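Why is a kiwi green inside and brown outside?
Fruit for Curious People, part 2

Hello again! Last time we talked about seeds and where they go when you spit them out (into the garden, I hope, and not at your brother). Today we are going to talk about skins, because I had a lovely letter from Hazel Villanueva's class asking why some fruit comes in a smooth coat and some comes in a fuzzy one, and why you can eat the skin of an apple without thinking about it but pull a face if somebody hands you a piece of orange peel.

Let's begin with what a skin is for. A fruit is a sort of parcel, and the plant has packed its seeds inside. It takes a plant a long time to make those seeds, so it wraps them up well. The skin keeps the juice in, keeps a good deal of the rain out, and makes life harder for all the tiny nibbling, burrowing creatures that would like to get at the sweet part before the seeds are ready to travel.

Your own skin does some of the same jobs, if you think about it. It keeps your insides in! And when you graze your knee you notice at once how much you were relying on it.
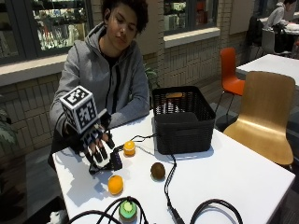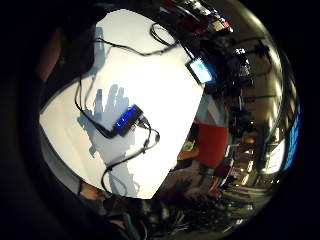

Now, oranges and kiwis make a good pair for learning about skins, and they are easy to find in most greengrocers. An orange has a thick peel in two layers. The outside layer is the coloured one, and it is full of tiny pockets of oil, which is where that wonderful smell comes from when you dig your thumbnail in. Under it is a soft white layer called the pith. A kiwi goes about things quite differently, with a thin brown skin covered in fuzz. From the outside you would never guess what is waiting for you, but look at the halved kiwi in the first picture, bright green with its pale centre, and then at the whole brown one in the middle of the table. It is the same sort of fruit, and yet you could easily think they had nothing to do with each other. The little orange fruit with the cut top is much less of a surprise, as its flesh is a yellowy orange too.

So where does the green come from? It comes from something called chlorophyll (say it KLOR-oh-fill). Chlorophyll is the stuff that makes leaves green, and it helps them catch sunlight. Plenty of fruits have it when they are young and then lose it as they ripen, so a green tomato turns red and a green banana turns yellow. The green sort of kiwi hangs on to its chlorophyll even when it is ripe and ready to eat.

And the fuzz? Those are tiny hairs. Scientists think they may help the fruit to hold on to its water on hot, windy days, and perhaps put off a few insects as well. Peaches have them too, only much softer. You can eat a kiwi's skin if you give it a good wash first, though I must say I tried it in June and went straight back to my teaspoon.

Something to try at home

You will need an orange, a kiwi, a plate and a grown-up to do the cutting. Close your eyes and feel each fruit while it is still whole. Is it bumpy or smooth? Now smell them both. Ask your grown-up to cut them in half across the middle, and draw the pattern you find inside each one. Leave the halves on the plate until the next day and see which has dried out more. Then do have a look at an orange that kept its peel on all that time, and tell me what you think the peel was doing.

Next time: why bananas bend. Anika Sorensen asked that one, and I have been wanting an excuse to write about it for ages.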